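Carros e garagem > Conservação > Passo a passo
12 comentários · 5 partilhas

Como tapar um carro que fica na rua (e quando mais vale não o fazer)

Comprei a minha primeira capa convencido pela embalagem. Prometia proteção total contra sol, chuva, geada, pó, resina e pássaros. Passado um inverno, tinha o verniz do capô baço numa faixa do tamanho de uma mão, precisamente onde o tecido batia com o vento. Desde então desconfio de tudo o que traz a palavra "total".

As capas servem para alguma coisa. Servem para menos do que se diz, e mal postas fazem mais estragos do que o sol.

Antes de comprar

Pergunte-se quantas vezes anda com o carro. Se sai com ele todos os dias, esqueça a capa. Ao fim de 2 semanas vai deixá-la na bagageira, húmida e enrolada, a cheirar a cave. A capa faz sentido para o carro que fica parado semanas seguidas.

Depois, o tamanho. As letras da embalagem (M, L, XL) valem pouco. Meça o comprimento de para-choques a para-choques, a largura sem espelhos e a altura, e compare com os números do fabricante. Se o fabricante não dá números, escolha outro. Uma capa grande demais enche-se de ar e passa o dia a esfregar a pintura. Uma pequena demais rasga nos cantos.

Quanto às camadas, há quem venda 5 e cobre por cada uma. O Costel Munteanu abriu uma dessas à tesoura, numa das nossas tardes de oficina, e encontrou 2, coladas, com uma película fina pelo meio. Não digo que sejam todas assim. Digo que convém apalpar antes de pagar.

E "impermeável e respirável" ao mesmo tempo? Existe, mas não ao preço a que costuma aparecer. Se tiver de escolher, prefira a que respira. A água que entra e sai incomoda menos do que a que fica presa.

Material

Uma capa com elástico à frente e atrás
Cintas para passar por baixo, de preferência com fivela de plástico
Dois panos de microfibra limpos
Champô automóvel neutro
Um saco de rede para guardar a capa

Pôr a capa

1. Lave o carro. Não é "passe uma água", é lavar. Qualquer grão que fique entre o tecido e o verniz trabalha como lixa.

2. Seque bem, incluindo as borrachas das portas, o tampão do combustível e as calhas do para-brisas. Se puder, ande uns minutos com ele e volte a limpar o que escorrer.

3. Deixe arrefecer o motor e o escape. Já vi forros colados a uma ponteira.

4. Recolha os espelhos e baixe a antena, se ela baixar.

5. Pouse a capa enrolada no tejadilho e desenrole primeiro para a frente, depois para trás. Arrastá-la pelo chão e puxá-la por cima, como se faz a um lençol, é a maneira mais rápida de riscar uma porta.

6. Prenda o elástico da frente, depois o de trás, e só então as cintas. Aperte o suficiente para não abanar.
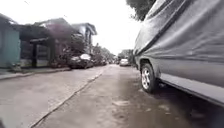

Secção de Mecânica e Conservação, Clube Automóvel Milleck

7. Volte lá no primeiro dia de vento e olhe para a frente do carro. É no capô e nos cantos que o ar costuma entrar. Se o tecido incha e torna a assentar, acrescente uma cinta ou tire a capa.

Tirar e arejar

Em tempo húmido, destape o carro sempre que apanhar uma aberta e deixe-o respirar umas horas. A Setsuko Imai deixou o dela tapado desde junho, sem lhe mexer, e encontrou bolor no volante e nos cintos. A capa estava impecável.

Para a retirar, dobre os lados para cima do tejadilho e enrole de trás para a frente, com a face de fora sempre virada para fora. Nunca a guarde molhada. Nunca a tire à força com gelo.

Lave-a com água fria e sem amaciador, que entope o tecido. Há quem use a máquina; eu não arrisco.

E os sprays?

Perguntam-me muito pelos sprays "antirrisco" para aplicar por baixo da capa. Experimentei dois. Não notei diferença nenhuma, salvo nas dedadas, que passaram a ver-se melhor. Uma cera vulgar, bem puxada, custa menos e pelo menos sabe-se o que faz.

Antes de deixar o carro tapado na via pública, confirme também as regras do seu município. Nalguns sítios querem a matrícula à vista, e há capas com janela transparente para isso.

Texto: Takumi Nagano. Revisto a 4 de outubro.

Etiquetas: capas, pintura, estacionamento na rua, inverno

Contactos | © Clube Automóvel Milleck | Voltar ao topo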